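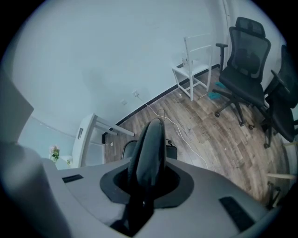
Setup Guide > Section 2: Getting the Room and the Gripper Ready

Last edited 12/23/18 by Brahim Zaki

Hi again! If you're reading this you've joined the Fullen Robotics Club, you've got your key card for room 517, and you want to record some practice runs with the hand-held gripper. I wrote the first version of this section in August after my own first try went badly (I spent a whole evening recording with a finger that wasn't seated), so please go slowly the first time through.

Before you start

You need the gripper, the Madent charger, a blank memory card and the club notebook. The card should be the 512 MB one with the green sticker for settings, plus a big one for video. Don't mix them up — the gripper will happily start with the wrong card and save nothing.

1. Clear yourself a path. Roll the office chairs to where you want them for the task, then leave them alone until the run is over. Pick up any cloths you're not using.

2. Check the cables on the floor. We have a white one that runs from the wall outlet out across the planks, and you'll be walking backward at some point with your eyes on the gripper.

CAUTION: Never unplug a cable to get it out of your way until you've asked who's using it. Two of us lost a night's upload to that one.

3. Look at the fingers. They're black and the body is gray, so it's pretty easy to see if one is sitting crooked in its mount. Push down gently until it stops. If it wobbles, take it out and try again, and don't use tape!

4. Turn the gripper on and wait for the light to hold steady. Mine usually takes 18 seconds. Yours may be quicker.

5. Open and close it all the way a few times. It should feel smooth in both directions. If it catches, write that in the notebook and grab the spare from the Dorko case.

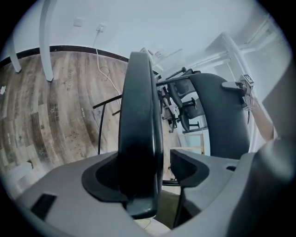 6. Find your tag. The square black-and-white one on the clamp has to stay clean and flat, so keep your fingers off the printed side. If you bump the clamp or the white pole, stop and redo the room check in Section 1 — yes, the whole thing, sorry.

7. Do a slow practice pass with recording off. Move toward the back of the chair, come in close, then back out the same way.

Note: If you're working with a partner, agree on who's calling start and stop. I like saying it out loud even when I'm alone.

8. Start recording and hold still for a slow breath before you move. The El-Sayed script that trims our clips looks for that pause.

When you're finished, put the gripper on the charger and sign the notebook. File names and uploading are in Section 3.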